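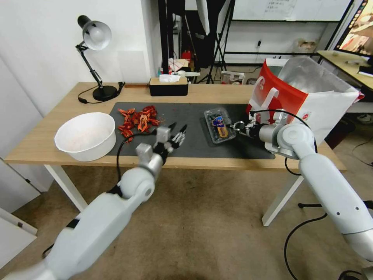 Blueberries in a clear plastic clamshell container.

KEEPING FOOD: A SHORT COURSE
Handout 2: Fruit, and why it goes off
Myrto Chrysikopoulos
Revised September 2020

Last time we did grain, and several of you told me it was dull. Grain is dull. Grain sits in a dry bin for a year and asks for nothing, and most of the old empires were built on it. Fruit has never built an empire. It goes soft on the counter while you are deciding what to do with it.

Reading for this unit: the Navaratnam chapter on ripening (in the packet, the pages are out of order, page 14 comes after page 19). Skip the section on banana ships unless you like banana ships. I do, and will probably talk about them anyway.

1. Fruit is still alive

Start with this, and most of the rest follows. A picked fruit goes on breathing. It takes in oxygen, burns sugar and acid, and gives off carbon dioxide, water and heat. It was doing the same on the plant, with the difference that the plant was paying the bills. After picking, the fruit lives on savings.

How fast it spends them is called the respiration rate. Apples and potatoes are thrifty. Raspberries, asparagus and sweet corn spend like sailors. If you line up common produce by respiration rate, you have a fair list of what spoils first, with some exceptions that will be on the test.

The heat matters more than people expect. A full bin of warm fruit, piled deep with no air moving, warms itself further, which makes it breathe faster, which warms it more. Growers talk about "field heat" and getting it out quickly. The sooner fruit is cooled after picking, the longer it lasts, and no clever box later on will give back an afternoon spent in a hot truck.

2. Two kinds of ripening

Climacteric fruit can go on ripening once picked: apples, pears, bananas, peaches, tomatoes, avocados, mangoes. These show a burst of respiration along with a burst of ethylene, a gas the fruit makes and also responds to. One ripe fruit sets off the next.

Non-climacteric fruit mostly stays as it was when it left the plant: citrus, grapes, strawberries, cherries, pineapple. A sour grape will become an old sour grape.

Blueberries are the awkward ones. They show up in both columns depending on whose table you read, and they will turn bluer after picking without getting noticeably sweeter. On the test I will not ask you which column they belong in. If you volunteer an opinion I will read it with interest and give no points.

Practical upshot for the kitchen: you can buy hard pears and wait. You cannot buy sour strawberries and wait, although the stores would be pleased if you tried.

The paper bag trick (hard avocado, ripe banana, bag, a day or so) is plain ethylene at work. The bag holds the gas near the fruit. A sealed plastic bag holds the gas too, and also the water, and you will get a ripe avocado with a fur coat.

3. Water, and the loss of it

A lot of what we call "old" in fruit is thirst. Fruit is mostly water and the air of a refrigerator is mostly not. Lose a few percent of the weight and an apple goes mealy at the skin, a grape wrinkles, a lettuce (yes, I know) lies down.

The obvious fix is to keep the air damp. The trouble is that molds like damp air even more than fruit does. Every storage method for fresh fruit is a truce between shriveling and mold, and both sides cheat.

This is the whole reason for holes in packages. A package with no openings traps the water the fruit breathes out. It beads on the lid, drips, and lands on whatever is underneath. A package that is all opening dries things out. Somewhere between is a useful amount of hole, and it differs by fruit, by temperature and by how long the thing will sit. The trade magazines will sell you charts of this. I have read many of the charts and they do not agree.

The dusty coating on blueberries, plums and some grapes is called bloom. It is wax, the fruit makes it, and it slows water loss. Rubbing it off to make the fruit shiny is a common thing to do and helps only the photograph.

4. Bruises

A bruise is a small patch of broken cells. The contents mix with each other and with oxygen, enzymes get to work, and the patch turns brown. It also breathes faster than the flesh around it, leaks sugar, and leaves an open door for spores that were sitting on the skin the whole time.

Bruising comes from three things: dropping, squeezing and rubbing. Dropping gets all the attention. Rubbing does a great deal of quiet harm on long truck rides, and squeezing is mostly us, in the store, checking whether the peach is ripe by making it less so.

Depth counts. Soft fruit should sit in shallow layers so that the bottom berry is not holding up the rest of the family. The older soft-fruit baskets were shallow for exactly this purpose, and it was also convenient for the seller that a shallow basket can be made to look generous.

A case I use every year: the Conatcombe Fruit Growers' packing shed, which I visited one June when I was writing something else. They had 3000 punnets of strawberries going out that morning and a fierce disagreement over whether the sorting table should slope. The slope moved fruit along nicely. It also moved it into a metal lip at the bottom, all day long. The foreman, Bruno, had taped a folded towel over the lip. That towel was the single best piece of equipment in the building, and it is not in the Navaratnam chapter.

5. Washing

Wash most fruit just before you eat it. Washing early puts water on the surface, where the molds have been hoping for some. Drying it well afterward helps, if you are the sort of person who dries a blueberry.
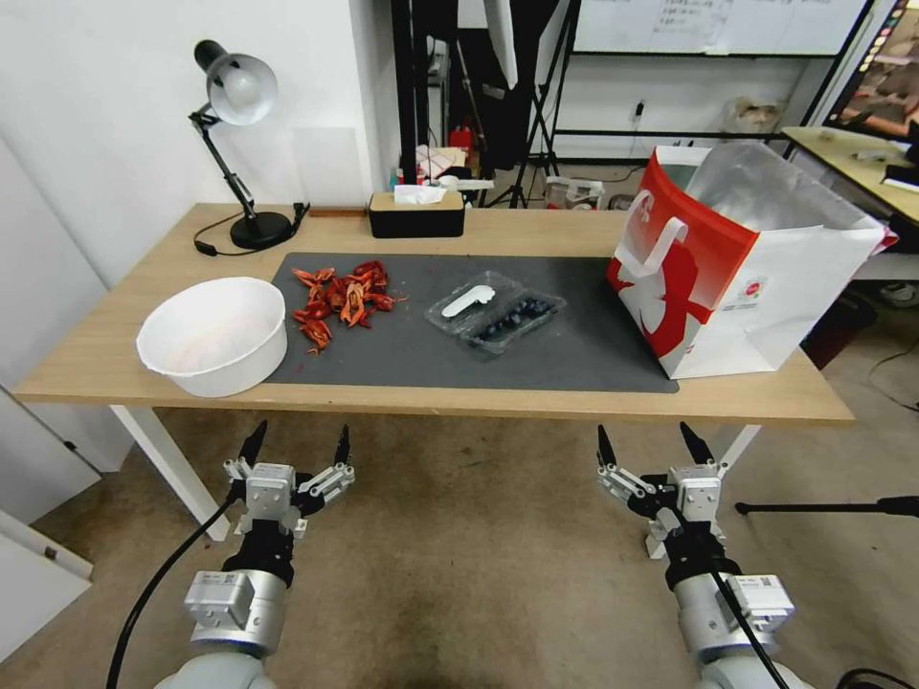

People will tell you about vinegar rinses. A mild one does knock back some of the surface mold on berries, and then you have to rinse off the vinegar and dry the fruit, and by the time you have done this properly you could have eaten them. My own view is that the vinegar rinse is a fine habit for anyone who buys berries by the flat. For a small box it is a hobby.

Do not wash mushrooms and store them. I realize mushrooms are also not fruit. Strictly speaking they are the fruiting body of something, and I will take that as permission.

6. Cold, and too much of it

Cold slows respiration, slows ethylene, slows mold. For apples, pears, grapes, cherries and most berries the best temperature is just above freezing, colder than most home refrigerators run.

Then there is chilling injury. Fruit from warm places often takes cold badly: bananas go gray-brown, tomatoes lose their smell and turn to wet flannel, a mango refuses to ripen ever again out of what looks like spite. The damage often shows up only after the fruit is back in a warm room, so the store gets blamed for what the truck did, or you get blamed for what the store did.

Rule of thumb for the notebook: if it grew somewhere you would wear a sweater, refrigerate it. If it grew somewhere you would go on vacation, let it ripen on the counter first. Peaches break this rule. Let them ripen out, then chill them.

7. Giving up gracefully: jam, drying, the freezer

When fresh storage fails, you change the fruit into something else.

Sugar ties up water so that microbes cannot use it. Jam is the usual case. It needs enough sugar, enough acid and enough pectin, and students who cut the sugar by half "to be healthy" have made fruit sauce, which is nice, and which should live in the refrigerator.

Drying removes the water outright. Slice evenly. Uneven slices give you leather and mush on the same tray.

Freezing stops nearly everything but bursts the cells, so thawed berries collapse. Spread them on a tray first, freeze, then bag. Otherwise you get a brick and will need a hammer.

The old Prosel preserving booklet, which some of you have from a grandparent, gives one boiling time for every fruit and every jar size. Do not use it. Frame it, the cover is lovely. For canning use current tested recipes only, and for low-acid foods (not this unit) a pressure canner. I have no jokes about botulism.

8. For next time

Keep a fruit diary. Buy two lots of the same fruit, whatever you will eat, and store them differently in one respect only: washed and unwashed, lid on and lid off, drawer and shelf. Write down what you see each day until you would no longer serve it to a guest. Then note the later day on which you would no longer eat it yourself. The gap between those two is worth a paragraph.

If you have a kitchen scale, weigh both lots daily. Last year's best diary began with 195 grams of cherries a side and lost half its data to a roommate. It still got an A, and the roommate is thanked in the footnotes.

Diaries are handed in on paper. Please do not attach the fruit.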